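Hospitality and Housekeeping > Kitchen Operations

Chapter 19
Storing and Stacking Dishware

Most kitchens own more bowls than any other kind of dish, and bowls cause most of the storage trouble. Plates lie flat and cups can hang. A bowl takes up its full width on the shelf and most of its height, and it gives back very little space unless it sits inside another bowl of the right shape.

This chapter deals with sorting, stacking and moving bowls of mixed sizes and patterns. It builds on Chapter 2, where you learned to inspect dishes for chips and hairline cracks before they go back into use. Any piece that fails that inspection should be set aside before stacking begins.

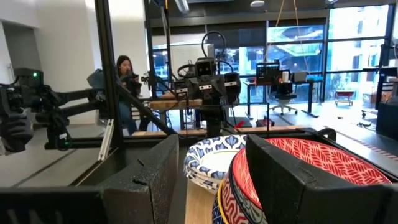 Sort by shape first. Two bowls with the same pattern may have different curves, and a bowl that is too tight for the one under it will wedge. A wedged bowl puts pressure on the rim below and can be hard to free without damage. Pattern comes second. Patterned sets are easier to find and count when they are kept together, and servers can take a matching stack without looking through the shelf.

Large bowls need their own place. A serving bowl may be used to hold smaller ones - provided that it is not needed at every meal - but it should never rest on top of them.

The dining hall at Casley, which we will return to in the case study, keeps 789 bowls for a service of almost 1,000 meals a day. Its staff stack by shape, then by pattern, and lift each stack with both hands, one on each side below the rim.

Key terms: nesting, foot ring, rim clearance, wedging, working stack, reserve stack

Before you read on, look at a shelf of bowls at home or at work. Write down which ones nest freely and which ones bind. You will need these notes for the first exercise.

Copyright Hamdan Educational Press. Contact us | Back to top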